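Scene Reset Rules for Simulated Tabletop Work

Jun 30, 2019

I maintain the evaluation scenes for the Gurari project. In April we compared scores between two sites, Ditby and Trevdale, and they disagreed on a pick-and-place set that should have matched. The policy was the same build. The scene files were nominally the same too. The difference came down to how each site defined a valid start state, so I wrote the definition down.

Rule one covers the arm. Before an episode starts, the gripper points straight down, holds nothing, and has clear air under it. The arm hangs from the ceiling in our cell, and a sloppy home pose can leave the fingers close enough to a crate rim to matter on the first move.
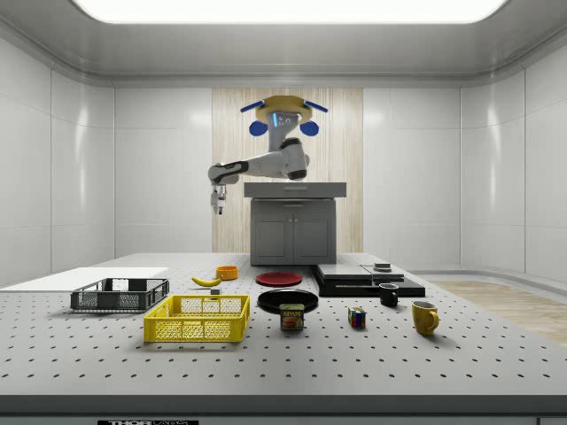
What goes in the scene file

Every object gets a name, a pose, and a mass. Names are plain: red plate, black plate, yellow mug. Ditby had been calling one item "tray" and another site script called it "basket," and the checker treated them as two objects. One name per object, fixed at version 6 of the file, no aliases.

Objects that aren't part of the task stay in. A can and a puzzle cube are distractors for a banana task, and removing them makes it a different task with a different score. If you want the clean version, give it its own ID.

Poses are stored after settling. We step physics for 52 ticks with the arm held still, then save. Saving before the settle was the source of most of the April mismatch, mainly on the small gray cube, which is light and sits near its neighbors.

Camera pose is logged with the episode, along with the random seed and the renderer build. Lighting is locked. Anyone changing the ceiling panel brightness opens a change request first, and we rerun the 24 baseline episodes against it.

A failed reset is recorded as a failed reset. It does not get retried silently and it does not count against the policy.
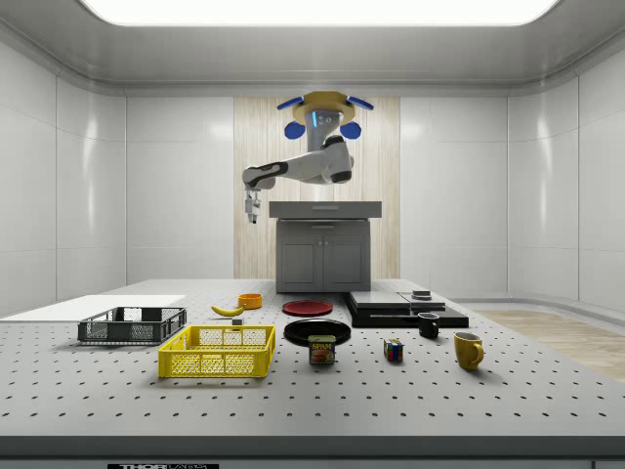 Eino Seppälä wrote back that the settle rule should be a velocity threshold, with the tick count kept only as an upper limit, because a fixed count hides a slow slide. He also wants failed resets reported in the same table as the scores, so a reader can see both without opening the logs.

I agree on the table and have added it. The threshold needs a number, and I don't have one I trust for the mugs yet. Version 6 keeps the fixed count until I do.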